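Household Demonstration Notes: Sorting and Boxing Small Jewelry by Hand-Held Gripper
Sudholm Home Task Guidance, revised June 14, 2024

These notes are for households recording tidying tasks under the Trunum program. They apply to necklaces, bracelets and short lengths of chain, which are among the harder items to demonstrate well.

Before recording

Choose a table at a comfortable working height and place one open box at the far side. Lay the pieces out singly, with a hand's width between them where space allows. Chains that are already knotted should be untangled with the fingers first. A patterned tablecloth may stay on the table, provided it lies flat.

Wipe the gripper pads with a dry cloth. Hand cream and silver polish both leave a film on rubber, and a thin chain will slide through it.

Keep sleeves clear of the jaws. Knitted cuffs catch easily on clasps.

Picking up

Approach a chain from above and close the fingers slowly. Take it near one end if it is short, and near the clasp if it is long. A necklace with a pendant should be lifted close to the pendant, so that the weight does not swing. Beaded bracelets are best gripped across a single side of the loop - closing on the whole loop tends to roll the beads.

Use one gripper at a time unless the task sheet calls for both. The idle hand should rest to the side, within view and still.

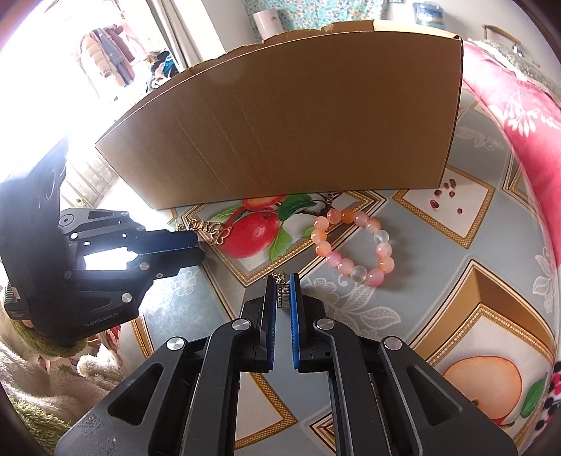
Lift each piece straight up until it hangs free of the cloth, pause briefly, and then move to the box at an even speed. Lower it past the rim before opening the fingers. Dropping from a height teaches a poor habit and may chip a bead.

If a piece slips, do not stop the recording. Pick it up again from where it landed and continue. Recoveries of this kind are useful and are kept.

Length and storage

A single session may run to up to 21 pick-ups. Rest both wrists for 2 minutes before starting another. Grippers should be stored with the jaws open, away from heaters and direct sun.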